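The Slow Death of the Small Coffee Machine

Why do we buy them, why do we stop using them, and what is it that keeps us from giving them away?

My first espresso machine was a Moleck, bought in August with birthday money and a sense of purpose. I was going to be a person who had coffee at home. I would save a fortune, learn what "body" meant and stop handing over the price of a sandwich for something I finished before I reached the bus stop. By the following spring the Moleck was at the back of a cupboard, wearing a salad spinner as a hat.

I have since met a great many people with a salad spinner on top of a coffee machine. You probably live with one. The small domestic espresso maker has a strange career: it arrives as the most important object in the kitchen, gets the good spot by the socket, and within a year is being moved sideways to make room for the bread.

Dexter Quiambao repairs them in a unit behind a tile shop, under the name Sulach, and he keeps a ledger. It is a proper one with a red spine, and when I visited he had reached entry number 2822. He turned the pages for me with the air of a parish priest going through the burials.

"Scale," he said, running a finger down the column. "Scale. Scale. Lost the tray. Scale. Dropped. Scale."

Scale, for those in soft-water areas who have never had to care, is what your tap leaves behind. It builds up wherever water is heated, and a small machine has very little room in which to put it. Quiambao's view is that most of the machines brought to him are dirty, and that their owners would sooner be told something had broken.
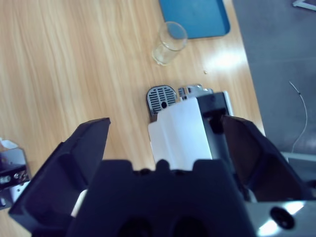
He has a test for this, and it goes down badly. He asks when the customer last cleaned the grate. There follows a silence in which a grown adult tries to remember whether the grate comes off. Nearly always it does, and underneath there is usually a tray, and in the tray there is usually something that used to be coffee and has since gone its own way.

I did the sum on my own machine that evening. The replacement for the Moleck was a Jalilska, second-hand, and in nine months I had made 272 coffees with it (I had, in the early flush, been keeping a tally on the fridge). I had cleaned it properly twice. One of those was because my mother was coming.

It would be easy to blame the owners, and Quiambao does, cheerfully, between customers. Henrique Louro takes a kinder line. He spent years drawing kitchen appliances for a living, kettles mostly, and now teaches an evening class in looking after the ones you already have. It meets on a Sunday, and it is oversubscribed, which he finds touching and slightly depressing.

"The machine is designed to be looked at from the front," he told me. "All the money is on the front. You never see the underside until you have a problem, and by then you are already cross with it."

Louro's first lesson is to unplug the thing, empty it and lay it down on the table. People don't like this. They have spent a year treating the machine as a small shrine and it feels rude to see it on its side. But you learn more from a few minutes of peering into the gaps than from the booklet, which in any case is in a drawer with the takeaway menus, in a language you nearly speak.

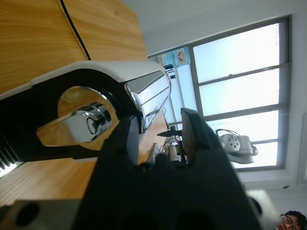

Louro has strong opinions about controls. He thinks they are what sells a coffee machine, well ahead of the coffee, and that manufacturers know it. Take a chrome knob with a polished lever for a handle, set it on a black front inside a glossy white shell, and you have something that looks as though it belongs on a small yacht. People in shops reach out and turn it before they have looked at the price. Louro does it himself. Chrome also happens to be the finish that shows every fingerprint, so the part you most want to touch is the part you spend your mornings wiping with a sleeve.

He is less forgiving about vents. A set of slats is a place for dust to live, he says, and in a kitchen it is never only dust. He recommends a dry paintbrush, the cheap sort, kept for this job and hidden from anyone in the house who paints.

I tried his method on the Jalilska. The paintbrush was a pleasure. The descaling took the best part of an afternoon and smelt like a chip shop with ambitions. At the end of it I made a coffee that was, I would say, a little hotter than before, and I told several people about it who had not asked.

There is of course the other solution, which is to buy a new one. The Benjelloun has been recommended to me by three friends, all of whom own it, and two of whom offered me theirs. I went to look at it in the shop. It has a very good knob.

Quiambao, when I rang to ask his opinion of it, said he had no complaints. He sees a lot of them.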